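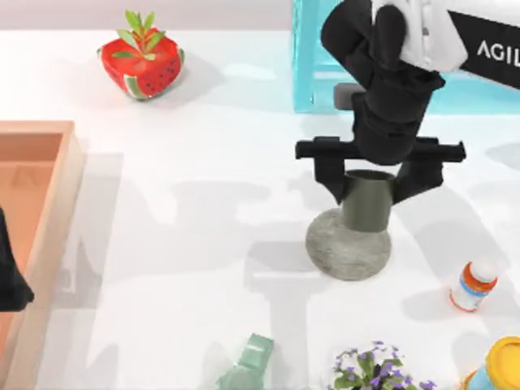

Ask Rukhsana Malik whether a robot can clear a kitchen table yet and she starts to laugh before you have finished the question. She has heard it from her neighbors, from her dentist and from a man who came to fix her boiler.

"Yes, if I get to pick the table," she says. "Then everybody groans. But five years ago I would have said no, and I would have said it very firmly!"

Malik runs the manipulation group at Funeck, a small company that writes software for two-armed robots. There are 13 people on the payroll and one very good coffee machine. The work that interests her most is the dull stuff: picking a cup off a table, putting a packet away, setting a bottle upright, getting everything into a tray without knocking over the plant. She talks about these jobs the way other people talk about mountain climbing, and after a morning in her office I was starting to see why.

Much of it takes place in simulation. The team builds tabletops on the computer, scatters things over them and lets the arms have a go. Some of the things are ordinary and some are plain silly. There is a watermelon in the shape of a cube, with leaves growing out of the top. There is a lump of gray stone that gets put under a cup.

"I love the watermelon," Malik says. "A visitor once asked me what supermarket we shop at. The point of it is that the software shouldn't care. If I only ever show it mugs from one store, it learns that store. I want it to look at a shape it has never met and think, all right, where are the sides, where can I put my fingers?"

Cups are a good place to begin, she says, and also a good place to get humbled. With two fingers you can close on the outside and lift, or put one finger over the rim and pinch the wall. Either is fine on a flat table. Raise the cup on something rounded and the sums change, because a small push sideways can send it off.

"You and I do this without thinking. You put a cup down on a magazine, the magazine's on a cushion, whatever, and your hand just waits until it feels steady before it lets go. That waiting is beautiful. We spent most of a winter on the waiting."

I asked what happens when the waiting goes wrong.

"In the computer? The cup falls over and we start again. That's the joy of it. We can do 1,000 tries at one cup while I'm having my dinner, and there's no sweeping up."

The catch, as she is quick to say, is that a computer's table is kinder than a real one. Light behaves. Surfaces are the same all over. Real tables have a sticky patch where the jam was, and real packets change shape when you squeeze them. Funeck keeps a real pair of arms in a room down the hall to check how much of the practice carries across, and the person who spends his days in there is Arwel Prothero.

Prothero came to robots from hotel work. He spent nine years running housekeeping for a seaside hotel, and he is the one the engineers go to when they want to know what a chore is made of.

"They'd say 'clear the table' as if it was one thing," he says. "I wrote it out for them once and it covered both sides of the paper. Is there anything left in the cup? Is that wrapper trash or did somebody save half of it? You don't move a guest's medicine, ever. You go round it. None of that is about gripping."

The medicine rule went straight into the tests. A pill bottle on a table is now something the arms have to be told about before they touch it, and Prothero is proud of that. He is cheerful about the rest, too. On his real table, with things the arms have practiced on, they now put away what they should on most runs. With things they haven't met, it depends very much on the thing.

"Stiff and dry, lovely. Boxes, jars, tubs with a lid. Anything that crumples, I get my chair and sit down." He does an impression of the gripper working at a foil packet, two fingers opening and closing, a look of great patience on his face. "It'll get it. You just might want to have brought a sandwich."

Clear plastic and glass are the other sore point. The cameras look through them to whatever is behind, so the arm has a poor idea of where the surface starts. Malik's team has begun putting see-through blocks in the practice tables so the software gets used to seeing one thing through another. She thinks it is helping. She would like another few months before she says so loudly.

How about speed? I watched Prothero's arms put away a tub, a cup and a box, and I could have done the lot while putting on my coat. Malik doesn't mind hearing that.

"People get stuck on speed. My dishwasher takes two hours and I have never once stood there shouting at it. If I go to bed with a messy table and wake up to a clean one, do I care how long it took? What I care about is that it didn't put the plant in the tray."

Has it put the plant in the tray?

"Oh, many times."

The shop floor is a different story, and in some ways a happier one. To hear it I took the train to see Llinos Edwards, who manages the packing room at Velumon, a mail-order business selling bath and kitchen goods. She has been trying out a single arm with Funeck's software since April. It stands at the end of a bench and moves bottles and tubs from a bin into shipping trays.

Edwards had been through this before with a different supplier and wasn't expecting much. "The old one wanted everything in exactly the same spot. If you turned a bottle on its side it acted like you'd insulted its mother. So the first thing I did with this one was chuck a bottle in sideways."

And?

"It picked it up! It had a think first. But it picked it up, stood it in the tray, went on to the next one. I called three people over to look."

She keeps a notebook by the bench, and anyone who has to step in and help the arm writes down why. In the first week there were 30 entries on one page, and by the time I visited a page would last her several days. Most of the trouble now comes from labels that have come loose and from tubs jammed together in the corner of the bin, where there isn't room for the fingers on both sides. One of the packers, Tomos Yorath, fixed a good deal of the second problem by putting a wedge of foam in each corner. Malik was so pleased with the foam that she had a picture of it sent to her whole team.

"That's what I try to tell people who ask if the machines are ready," Edwards says. "Ready for what, and are you going to meet them halfway? I can put foam in a bin. I don't know that my mum's going to put foam in her kitchen."

Yorath, for his part, likes having it there. He used to do the bottle bin himself and doesn't miss it. He now spends more of his shift on gift orders, where there is tissue paper, ribbon and a card that has to go in the right way up. I asked whether he thought the arm would be coming for that next.

"Ribbon?" he says. "Have you seen it with a loose label?"

Back at Funeck, I told Malik about the ribbon and she wrote it down. She has a list of chores taped inside a cupboard door, and it is in order of how soon she thinks a machine could do them in a stranger's home without help. Putting hard things into a tray is near the top. Loading a dishwasher is under that, then wiping down a counter, then laundry, with making a bed right at the bottom next to a small drawing of a ghost. Ribbon went in just above the ghost.

I pushed her for dates and she wouldn't give me any. What she would say is that the list used to be shorter, since there was no sense in ranking things that were all impossible. And she believes that the second arm will matter more than people expect. So much of what we do at a table is holding one thing still while we do something to another: steady the tray, drop in the packet; hold the tub, press on the lid. For a long time her group mostly had one arm working while the other stayed out of the way. Their next project, which goes by the name Voyle, is all about getting them to share a job.

"Right now it's a bit like two people who've been asked to carry a sofa and haven't been introduced," she says. "But some mornings I come in and look at what ran overnight, and there's one where the left arm just reaches over and holds the tray. I didn't ask for that one in particular. It came out of the practice. I watched it four times with my coat still on."

Prothero put his head in at that point to say that the real arms were free if we wanted another look. On the table he had laid out a jar, two cups and a crumpled chip bag. He pulled up his chair for the bag. It took five goes, and on the fifth one the bag went into the tray, and the three of us made a noise that brought someone in from the next room to see what was wrong.

Interview and text by Carys Morris. Contact: use the reader mail form | © Girent, all rights reserved | Back to top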